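Skurkari Arm Cell – Classroom and Club Kit

Item no. 702
Sold by Kosico

The Skurkari cell is a bench-size workstation for school robotics clubs and college project teams. It comes as a frame, a mounting plate and a set of course materials. The arm and gripper are ordered separately, or you can use one your program already owns.

We started selling the kit after two seasons of requests from clubs entering the Vudinura student challenge, where teams have to pick up, move and set down household objects. Most of them were building a new table every year and throwing it out in the spring.

What is in the kit
Slotted aluminum frame rails, precut
Perforated metal mounting plate
Bolts, T-nuts and two hex keys
Upright pole with one adjustable bracket
Printed course book, 171 pages
Object list and scoring sheets

Not included: arm, gripper, controller, tabletop, camera, laptop.

Tabletop
The frame takes any flat panel. Clubs have used kitchen counter offcuts, old desk tops and melamine shelving. Shiny surfaces work, but glare can confuse a camera, so check the view under your room lights before you fix the panel down. Leave the area over the mounting plate open.

Payload and reach
The plate is drilled for small industrial and teaching arms. The course exercises stay under 500 grams, and that includes the object and anything clipped to it. Wide, flat objects are allowed, but expect them to swing. Slow the arm down for the first runs.

Course units
Unit 1 covers assembly and leveling. Unit 2 covers homing, stop buttons and safe distance. Units 3 to 5 are pick and place with blocks, cups and boxes. Unit 6 is the one people ask about: awkward wooden objects such as tabletop easels, picture frames and folding stands. Students choose a grip point, test it, write down what happened and try again.

Samina Kazmi teaches the evening project class at Butt Technical College and wrote most of Unit 6. Her groups work with display easels and loose boards. 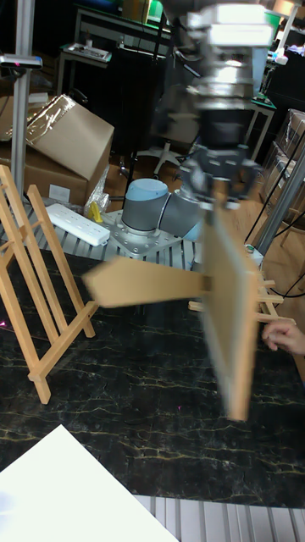 "Easels are cheap and they are hard to hold," she told us. "A student will pick the middle of the board every time, and by the third try they are looking at the edges." Her teams of four get one cell for two hours a week – enough to finish the unit in a term if the frame is built beforehand.

Assembly
Allow one afternoon with two people. Bolt the frame together loosely, square it up, then tighten. Fit the plate before the tabletop. Route cables along the rails and keep them out of the arm's sweep.

Changes in the current version
The bracket is now steel. The course book has a new chapter on gripper fingers by Vilgot Forsberg. The scoring sheets match this season's Vudinura rules.

Ordering
Schools can order by purchase order. Orders received by 6th February ship in time for the spring term. Spare bolts and brackets are sold separately. For questions about arm fit, write to Farzana Magsi at the Kosico education desk and include the bolt pattern of your arm's base.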